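Finished the July gripper comparison on the two-arm table. Notes in this thread, mostly for people choosing fingers for small soft items.

1/ Two sets of fingers. The Stelora set is flat, rigid and narrow. The Kaijage set has a rubber skin and is a bit wider. Same arm, same controller, same close speed for both.

2/ Objects were artificial fruit, a peach and strawberries in different sizes. We kept them in a row so the approach angle stayed the same from one to the next.

3/ 1418 grasps in total. 900 of those were with the flat fingers, because the rubber ones arrived late from Vokuddale.

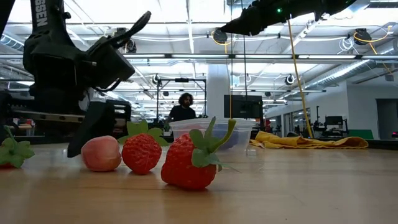
4/ The peach was easy for both sets. It's round, it has no leaves, and the fingers can close anywhere near the middle.

5/ Strawberries were harder. The flat tips would catch a leaf first and roll the fruit a little before closing on it. The rubber tips also caught leaves but held on more often after that.

6/ 281 failed grasps across both sets. Most were on the smaller strawberries. Lowering the approach by 4 mm fixed a lot of them, and I should have tried that in the first week.

7/ Camera notes. The wrist view loses the fruit at the very end of the approach, when the finger covers it. The fixed view from the side doesn't have that problem but is worse at judging depth. We ended up using both.

8/ Controller: we moved from position control to a force limit halfway through. Squeeze marks on the fruit went down. Cycle time went up slightly.

9/ Rubber skin wears at the corners. If you run it all day, order spares.

10/ Logs and settings are in the Wundstead project folder, run 3509. Next up is the same test with the second arm handing fruit across. Starting with the peach.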